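Pull-on jeans keep shrinking in the waist but not the legs. Dryer or the elastic?

Posted in Laundry and Clothing Care

hollowcreek_jan

I have several pairs of pull-on jeans with a full elastic waist. They're cotton with a little stretch, and the tag says machine wash cold, tumble dry low. After a few months every pair gets tight at the waist and leaves a mark on me by dinner time. The legs and hips fit the same as the day I bought them. My weight hasn't changed.

The last two pairs are Honer brand, bought at the outlet in Movotden. I wash them in cold water with regular liquid detergent, no softener. The dryer is a Clerneo that came with the house. I've been using the setting marked "Casual" because there isn't one that says low. There is a knob for time and a knob for fabric type and that's all.

What I want to know:

Is it the heat doing this, and if so can I get the waist back to where it was?

If the elastic is ruined, is it worth replacing or do I just buy new ones? I can sew a straight line and hem curtains but I've never put in a waistband.

I would also like to know if hanging them would help. I don't have a yard and the bathroom is small, so I'd need to do it on the shower rod.

gourlay_alterations

I do alterations out of a small shop (Gourlay, we're mostly hems and zippers) and I see a lot of these.

It's probably two things together. The denim at the waist is gathered onto the elastic, so there is a lot of cotton packed into a short distance. Cotton shrinks with heat and the gathers get thick and stiff. Once they're stiff they don't open up all the way when you pull. The elastic itself usually goes the other way with heat. It gets weak and wavy and the pants fall down. If yours are tight, the elastic may still be fine and it's the fabric that has closed up around it.

Try this before you cut anything. Soak just the waist in lukewarm water for half an hour with a squirt of hair conditioner. Press the water out with a towel. Pull the waistband over the back of a chair or a big cutting board so it's stretched a bit past where you want it, and leave it overnight. Don't go crazy, you can pop the stitches.

Then turn the pants inside out at the top and look at how the elastic is held in.
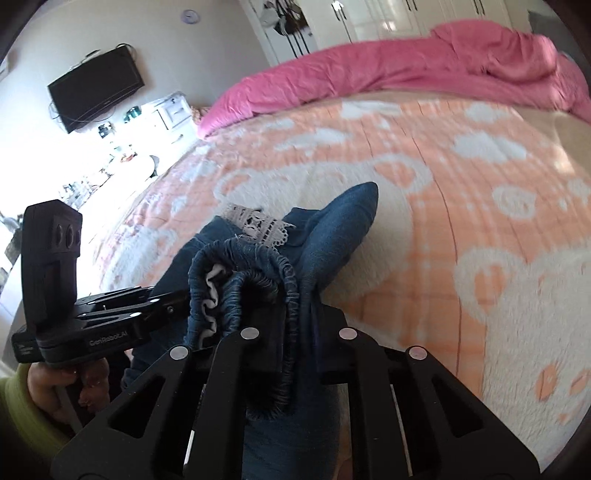

Gathered waist on a blue pair, with the white strip along the inside of the opening.

There are two common ways it's done. In one, the elastic runs free inside a tunnel of fabric and is only tacked at the back or the side seams. You can pinch the band and feel the elastic slide. Those are easy. Open a couple of inches of the tunnel at center back, pull the elastic out, cut it, and join in a new piece. Overlap the ends and sew a box with an X through it. Then close the opening by hand or machine. A person who can hem curtains can do it in an evening.

In the other, the elastic is stitched straight through the fabric, sometimes with several rows. Those are a pain. You have to pick out every row, and the old needle holes can show on denim. I charge more for them and I tell people to think about whether the pants are worth it.

For the new elastic, measure around your body where the waist sits and take off 2 inches. That's a starting point. Pin it and sit down in a chair before you sew it for good. Everybody checks the fit standing up and then they're back a week later. Buy the woven non-roll kind, in the same width as the old one. Braided elastic gets narrower when it stretches and will twist inside a wide tunnel.

I charge $14 for the slide-in kind if you bring your own elastic. Other places will be different.

ruthless_rinse

dont use the dryer. problem solved. I havent put jeans in a dryer in years and mine all fit

dryer_lint_dad

The first answer covers the pants, so I'll stick to the dryer.

"Casual" on a lot of machines is a medium heat setting. It isn't low. Look for "Delicate" or "Air Fluff" on the fabric knob. Air Fluff has no heat at all, so it takes forever and I wouldn't use it on wet denim.

You can check what yours is doing with an oven thermometer. Run the dryer empty on Casual for ten minutes, stop it, put the thermometer in on top of a dry towel, close the door and run it five more. Mine read 161 on medium, and that was with a vent hose full of lint. After I cleaned the hose it came down quite a bit and the loads finished faster too. If you haven't had the vent off since you moved in, do that first. Unplug the dryer before you pull it away from the wall. If it's gas, don't yank on it — the line behind it is not very long.

On hanging, the shower rod works fine. Hang them by the cuffs with clip hangers so the waist is at the bottom. The water runs down and the weight of the wet band pulls the legs straight. The waist is the last part to dry because it's so thick, so turn them inside out. In November with the heat on, mine are dry by the next morning. In summer it can take a full day and you'll want the bathroom fan on.

If you don't like how stiff they come out, put them in the dryer on Delicate for the last ten minutes when they're almost dry. Take them out while the waist is still a little damp and give it a couple of good pulls sideways.

hollowcreek_jan

Thank you all. I did the conditioner soak on the worst pair Thursday night and left it over a chair back. It's looser, not all the way to new but I wore them all day and no mark. I can feel the elastic slide on both Honer pairs so I'll try replacing one if it tightens up again.

Dryer vent was bad. I filled a grocery bag. There is a Delicate setting, it was on the other side of the knob where the print is worn off.

gourlay_alterations

Glad it worked. When you do open one up, put a safety pin on each end of the old elastic before you cut it, so it can't disappear into the tunnel.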